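Keystone jack in a printed bracket: strain relief?

kpatwary
Printed bracket, black, bent arm with the RJ45 socket at the bottom end. The blue cable leaves at the bend. After 75 insertions the link started dropping to 100 Mb. Continuity tests fine at rest. Is the exit at the bend the likely fault?

Burside_net
Probably. What is the bend radius behind the wall? Solid core does not like being flexed there. Post a photo.

kpatwary
Taken at 14:00, same print as before.
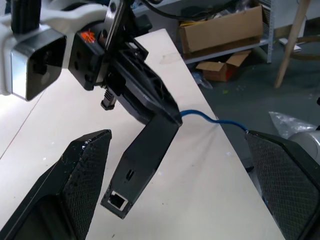
Socket end of the bracket, blue cable off to the right.

Burside_net
I'd put a tie point before the bend and use stranded patch cable. The curve on the outside looks gentle enough, so I would look inside the arm.

n.briggs
Disagree. Dropping to 100 with good continuity at rest is usually one pair not seated in the IDC. Re-punch it before you redesign anything. Cable flex would show up when you wiggle it under test.

Burside_net
It would show up only if he wiggles the right bit. Has he?

kpatwary
No. Tester was on the bench, bracket clamped.

rferrand
Could use the narrow slot above the port for a tie, if the wall will take it. Mine split at 11 mm wide in PLA. PETG held.

n.briggs
Re-punch first. It costs two minutes.

kpatwary
Will re-punch tonight, then test with the cable moving. PETG reprint after that if needed.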